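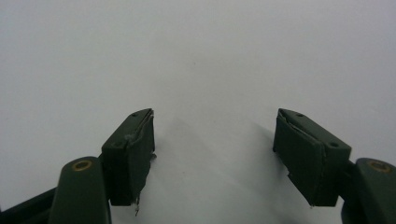
Limewash over old gloss paint -- anyone had it last?

Posted by dunmore_attic

We're redoing the back hallway in December and my brother-in-law is pushing hard for limewash. The walls have at least two coats of oil gloss on them, plus whatever the previous owners put up. He says a mineral primer takes care of all that. The quote from Jollstead came in at 2000 for the hallway and stairwell, primer included. I've read their brochure twice and it still doesn't say what happens over gloss. Has anyone lived with this for more than a year?

Reply from kettleback

One year, no. Seven months, yes, and it's dusting off on my coat sleeves by the back door. Limewash wants to soak into something. Gloss paint doesn't let anything soak in. You can put a gritty primer between them, but then you're trusting the primer to hold onto the gloss, and mine didn't.

Reply from Nithin Rodrigues

I'd push back on that a little. I did a bedroom over old oil paint and it's fine after three winters. Sanded with 80 grit until the shine was gone, washed it down, let it dry overnight, then the Ramasamy mineral primer, then two thin coats. The sanding is the whole job. If kettleback's painter skipped it, I'd blame the painter before the lime.

Reply from kettleback

Painter was me, and I sanded. A bedroom isn't a hallway. How many wet dogs and grocery bags go past your headboard?

Reply from Nithin Rodrigues

Fair point about the dogs.

Reply from plainjane_r

Can I ask the dumb question? What do you get for your 2000 that you don't get from a decent flat paint? I've stood in two limewashed houses now and both looked like somebody had wiped the walls with a damp rag and gone home. The sellers talk about "movement" and "depth." I could get movement with a cheap roller.

Reply from dunmore_attic

That's sort of where I am. He keeps telling me it breathes. It's a drywall hallway from the seventies with gloss all over it. What is it supposed to breathe through?

Reply from oldmortar

Breathing matters on solid masonry with damp moving through it. My sister's place has a stone over the door with 1617 cut in it and I wouldn't put anything except lime on those walls. On painted drywall the claim doesn't mean much. Doesn't make it a bad finish, you'd just be paying for the look.

Also check what's in the can. Piltum sells a "lime effect" that is plain acrylic with some texture in it. It may do better in your hallway than the real stuff, but don't pay real-lime prices for it.

Reply from plainjane_r

So the fake one is the one that works. Great.

Reply from oldmortar

Didn't say works. Said may do better. I've only seen it on one wall and that wall was behind a couch.

Reply from bosar_street

House is from the seventies or earlier? Test the old paint for lead before anybody takes 80 grit to it. Please don't dry sand it on advice from a forum, mine included.

Reply from Nithin Rodrigues

Yes, should have said that. I tested first.

Reply from dunmore_attic

Ordered a test kit. I also called Jollstead and asked for the guarantee in writing. The guy said it covers "the product as applied to a suitable substrate." I asked if gloss was a suitable substrate and he said he'd get back to me.

Reply from kettleback

He won't.

Reply from dunmore_attic

A different painter says 700 for flat paint, prep included, two coats. He wants to see the lead results before he'll commit to that. I'm going to try a limewash patch behind the coat rack anyway, 20 inches square, and let the family rub up against it for a month. Will post how it goes.

Reply from plainjane_r

Put it on the side the dog uses.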